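Gestel Notes
Dec 14, 2019

1/ Spent November moving our office file server off the old box and onto a used workstation. A few notes for anyone doing the same on a small budget. 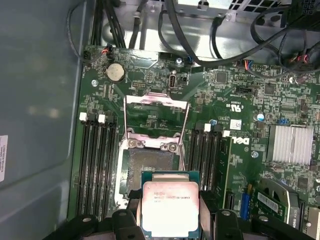
Xeon E5-1620V3 and a Dell board, socket open.

2/ Budget was $500, all in. We have 12 people sharing one server, mostly spreadsheets and scanned invoices. You don't need new hardware for that.

3/ Copying the files was the easy part. Sorting out who could open which folder took 7 evenings. Write the permissions down before you touch anything.

4/ We found 17 shared folders with no owner. Most were from the Rinaldi job, which closed years ago. Archived, not deleted.

5/ Test your backups by restoring one. Ours had been skipping the invoices folder – one wrong path in the settings.

6/ Keep the old server name if you can. Every shortcut in the office pointed to it, and so did the scanner.

7/ Next is the label printer. It still won't find the network share.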